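Friction: Why Things Don't Slip

By Nuala Doherty
Updated 18th September

Push a book across a table and let go. It slides a little way, slows down and stops. The thing that stops it is called friction.

Friction is a force. It happens when two surfaces touch and one of them tries to slide over the other. It always pushes against the sliding.

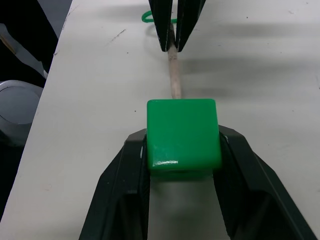
A green cube, held from both sides.
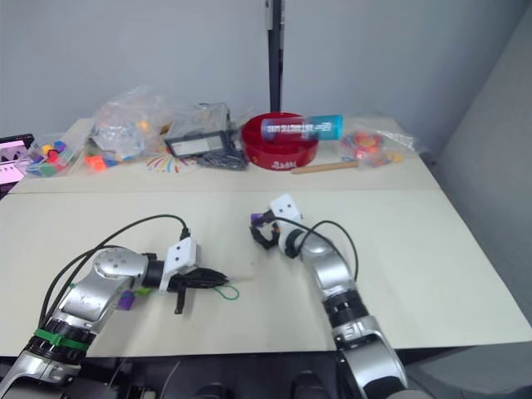
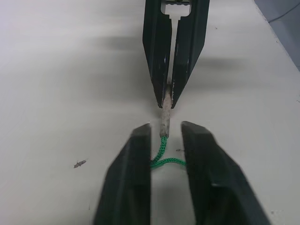 A length of rope, clamped between two tips.
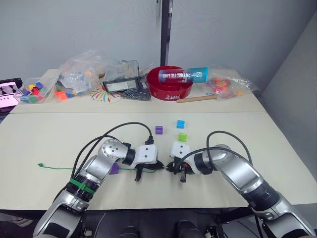
Where does friction come from?

Run your finger over a piece of sandpaper. You can feel the bumps. Now run it over a window. The glass feels smooth, but under a strong microscope even glass has tiny hills and valleys. When two surfaces press together, the high spots on one touch the high spots on the other. They catch and they stick a little. To make one surface slide, you have to pull those spots apart.

Two things matter most. The first is what the surfaces are made of. Rubber on a dry sidewalk has a lot of friction. A steel skate on ice has very little. The second is how hard the surfaces are pressed together. An empty box is easy to push across a carpet. Fill the same box with books and it is much harder to move.

Friction in your hands

Every time you pick up a cup, friction helps you. Your fingers press in on the sides, and friction keeps the cup from sliding down. If your hands are soapy, the soap gets between your skin and the cup, and the cup can slip. You may notice that you squeeze harder without thinking about it.

Friction holds knots together too. When you pull a shoelace tight, the parts of the lace press on each other. Smooth, shiny laces come undone more easily than rough cotton ones.

It also holds thread together. A cotton fiber is short, often only 27 millimeters long, and yet thread can be as long as you like. The fibers are twisted so that they press on each other and cannot slide apart. Pull the thread and the twist gets tighter.

When friction is a problem

Rub your palms together quickly. They get warm. Friction turns movement into heat, and it also wears things down. That is why the heels of old shoes are thin, and why a bicycle chain needs oil. The oil makes a slippery layer between the metal parts.

Try it yourself

You need a wooden board, a coin, an eraser and an ice cube. A ruler is useful as well.

Put the three things in a row at one end of the board. Slowly lift that end. Stop each time something starts to slide, and measure how high the end of the board is.

The ice cube usually goes first and the eraser last. Dry the board and try again with a sheet of paper taped over it. Write down both sets of heights - they will probably be different.

Words to know

Force: a push or a pull.
Surface: the outside of something.
Fiber: a very thin thread, such as a hair or a bit of cotton.
Lubricant: something slippery, such as oil, that makes friction smaller.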